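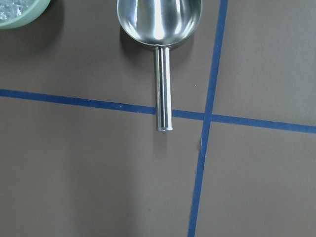
Steel ice scoop at the blue tape, seen by the wrist camera.

We spent a Sunday at the Aasen workshop to see two grippers, the Wurum and the Zetero, tried on kitchen items. The ice scoop came first. Its handle is a narrow round rod, and polished steel is hard on a wrist camera because the highlights move when the arm moves. Each gripper was given 31 attempts at the handle. The Wurum has flat pads and let the scoop roll in 11 of them. The Zetero has grooved pads and held it better, but it needed a slower approach.

The staff at Aasen set the start positions by the tape on the table. They said tape is quick to replace and easy to find in the wrist view. Both arms are driven from teach pendants on a desk next to the table, and we were allowed to jog one of them at low speed. The stop button is stiff. Cups, a wire rack, lemons and a cutting board share the table with the arms.
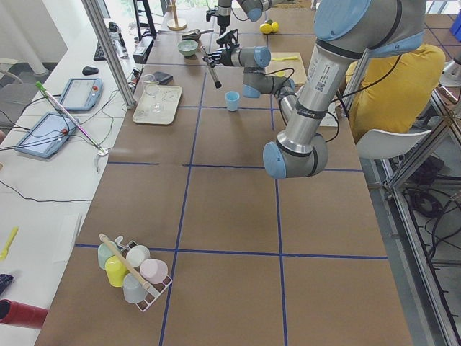

Getting there and what to ask
The workshop is in Nollen, 37 minutes by bus from the station. Visits start at 10 a.m. and bags stay by the door. Ask for the pad wear log, which goes up to 500 cycles for each set. We did not get to the controller comparison and have asked to come back for it in January.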